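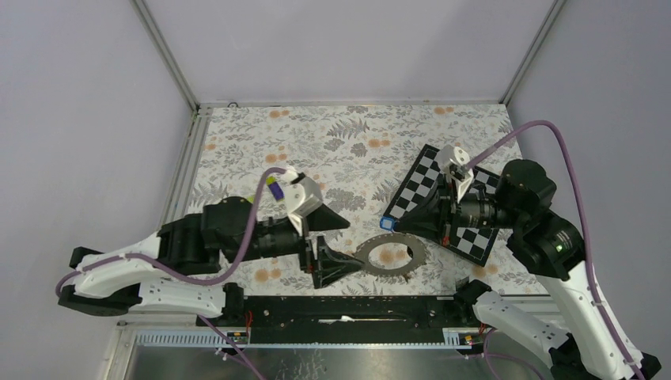 Slide 1. The question for this session is whether a machine can yet do the small jobs on a shop floor or in a kitchen that take a person no thought at all. My short answer is: some of them, slowly, after a good deal of setting up. Take picking a flat part off a soft surface. The thin metal ring on the fern-print cloth is a fair case. It lies flat, so there is almost no edge for a wedge-shaped finger to get under, and the cloth gives when pressed. A person slides the ring to the table edge or lifts it with a fingernail. A two-fingered gripper has neither option unless someone has programmed it. The checkerboard in the other arm belongs to the setting up, and I will come to that on slide 3.

Slide 2. Numbers from the Fernness trial. 677 attempts at flat parts on cloth, 354 of them ending with the part in the tray. That is a little over half. Say this slowly. The same parts on a hard bench did better, but the bench runs used an older gripper, so do not compare the two directly. If asked for the bench figure, refer to the Detance report.

Most failures were of two kinds. Either the fingers closed above the part, or they pushed down and carried a fold of cloth along with it. The second is worse in a home, where the cloth may have plates on it.

Slide 3. Calibration. The arm needs to know where its camera is in relation to its fingers. A checkerboard has corners at known spacing, so each view of it gives a set of fixed points to solve against. An error of 2 mm is harmless when lifting a mug. For a thin ring it is the whole job. At Brastbridge we repeated the check every morning before the first run, and again after any knock. Time spent on this is left out of most published cycle times – ask for it when you read one.

Slide 4. Where it pays now. Honkanen, the packing line, not the test cell: one part type, fixed trays, good light. Folding, wiping and clearing a table remain research work. Sorting mixed cutlery is somewhere between.

Skip slide 5 if we are past 11.40.

Slide 6. Questions. Expect one on cost. The arms are the cheaper part of the bill; the fitting and the hours of checking are the rest. Leave the table of failures on screen.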